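用了大半年的 Durkico 手冲壶，说说我的真实感受

发布于 17/06/2024

先交代一下背景，我喝手冲有些年头了，水平嘛，属于自己觉得还行、拿去给别人喝别人也不会皱眉的那种。之前一直用的是一把不锈钢老壶，壶嘴根部有点歪，水流总往左偏，偏到后来我手腕都练出了补偿动作。二月份终于忍不住下单了这把 Durkico 的温控细口壶，715 块，说便宜不便宜，说贵吧，同类里比它贵的一抓一大把。

写这篇是因为后台一直有人问我到底值不值。我本来想用满一个月就写，结果一拖拖到现在，也好，新鲜劲早过了，毛病也都冒出来了。

先说收到货的时候。箱子挺大，里面两层纸托，壶和底座分开放，没有泡沫塑料，这点我喜欢。说明书是一张折了好多折的大纸，字小得要命，中文那面翻译得有点怪，“请勿令壶体空虚加热”，我看了两遍才反应过来是别干烧。配件就一根电源线，连个擦壶的布都没有，抠门！

外观我给高分。我买的是哑光白，放在灶台边上很安静的一个白，不抢眼。手柄是弯的，往外撇出去一截，刚拿的时候觉得怪，重心好像总在往前跑，差不多一个星期以后就顺手了，现在再去拿老壶反而不会倒水了。不过哑光面是真的显脏，咖啡渍溅上去要马上擦，过夜就得用小苏打搓。家里厨房油烟大的朋友，建议直接选黑的。

再说大家最关心的水流。壶嘴出水非常稳，细的时候能细到一根线，倾斜角度再大一点就变成很饱满的一股，中间过渡很顺，没有那种突然“咕咚”一下冲出来的情况。我焖蒸的时候喜欢绕小圈，老壶绕到第二圈就开始抖，这把完全没有。断水也干净，手一抬就收住了，壶嘴下面不挂水珠。单凭这一点，我就觉得钱没白花。

但是水装得太满的时候会从盖子边上渗。标的最高水位线其实偏高了，我一般只装到线下面一指宽的位置，这样倒到底都没事。刚开始不知道，按着线装，第一壶就滴了我一手热水，疼倒不算疼，吓了一跳是真的。
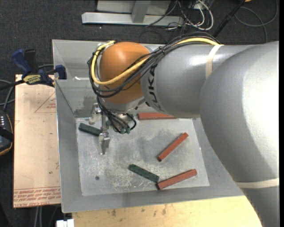 豆子喝光了
器具测评专栏作者，兼职洗杯子

接着聊温控。底座上一个旋钮，一度一度地拧，手感是有段落的，咔哒咔哒很解压（我承认我没事会拧着玩）。从常温自来水加热到冲煮温度，速度不算快，跟我办公室那台 Numetti 的快速壶比要慢一截。早上赶时间的时候会有点急，站在那儿盯着数字一格一格往上爬。我的办法是先按加热再去磨豆子，等我磨完、把滤纸烫好，它也差不多了，正好接上。

准不准呢？我用家里那支探针温度计对过几次，到温提示响的那一刻，壶里的水会比显示的稍微低一点点，等一小会儿就追上来了。所以现在我听到提示音都会再等一下再提壶。对喝浅烘的人来说这点差别可能在意，喝深烘的完全可以不管。

保温功能我用得很多。周末家里来人，一壶接一壶地冲，放回底座上它自己就接着保温，不用重新设置，这个逻辑设计得很聪明。可是有一个地方我要吐槽：保温时间到了它会响，响得特别尖，而且关不掉！我翻遍了那张折来折去的说明书，长按短按双击全试过了，没有静音。早上六点多在厨房里来这么一声，全家都醒了。后来我学乖了，用完马上把壶拎下来。

还有，底座和壶之间的那个接触点要保持干燥。我有一回台面上有水没擦，放上去以后屏幕闪了几下不认壶，擦干就好了，后来也没再犯。小事，提醒一句。

除垢方面，我们这边水硬，用了一阵壶底就有一圈白印子。柠檬酸兑水烧开，放凉，倒掉，再清水烧一遍，干干净净。麻烦的是壶口不大，我的手伸不进去，想用海绵擦就只能靠长柄刷。壶嘴里面更是刷不到，我只能让柠檬酸水从壶嘴里慢慢流一遍，心理上觉得干净了就行。

肯定有人要问跟 Malinowski 那把比怎么样，我朋友有一把，我借来用过两个周末。Malinowski 的手柄更传统，上手就会用，壶身也轻，手小的女生会舒服很多。水流我觉得是 Durkico 更细腻，尤其是小水流。Malinowski 的提示音温柔得多，“叮”一下就完了，羡慕。盖子也比我这把紧。如果你平时冲的量大，喜欢大水流快冲，那选它没毛病。如果你像我一样，一个人一杯，慢慢绕，我还是站 Durkico。

顺便说说搭配。我现在固定用 Tenance 的滤杯，就是那款陶瓷的，配十九克豆子，水温看心情，深的低一点，浅的高一点。有读者问我是不是换了壶味道会变好，我的感受是，味道没有一下子飞升，但是稳定了很多。以前同一包豆子，今天好喝明天发涩，我还怪豆子，现在想想多半是我那把歪嘴老壶的锅。换了以后，至少一包豆子喝下来，每杯都差得不多，偶尔翻车也知道是自己磨粗了。

售后我也体验过一次。用到第二个月，盖子上的小提钮松了，转来转去的，我发消息过去问，客服让我拍个视频，看完就给补寄了一个新盖子，没让我退旧的，运费也没收。回复速度一般，隔了大半天才理我，不过态度挺好。现在我有两个盖子，旧的那个自己用螺丝刀拧紧以后也能用，算是白赚一个。

再补几个零零碎碎的：

电源线偏短，插座离得远的要自己想办法。我是把咖啡角整个往墙边挪了。

屏幕亮度不能调，晚上关了灯有点晃眼。

手柄不烫，壶身烫，家里有小孩的注意往里放。

壶盖掀开时热气会往手背上走，掀的时候侧一点。

拿它泡茶也可以，就是细嘴出水慢，灌一个大保温杯能灌到怀疑人生。

最后说推荐不推荐。刚入门、还不确定自己能坚持多久的，先别买，去买把不带温控的细口壶，再搭支温度计，省下来的钱买豆子喝它个痛快。已经天天在冲、又嫌自己手不稳的，可以入，等大促的时候入更好，我买完没多久就看到降价了，心里那个滴血。要是家里有人睡眠浅，请认真考虑一下那个提示音，我是说真的。

打分的话，水流满分，外观扣一点给显脏，温控中上，提示音零分。下一篇应该会写磨豆机，手摇和电动我都攒了一堆话要讲，有想看的型号可以在评论里留给我。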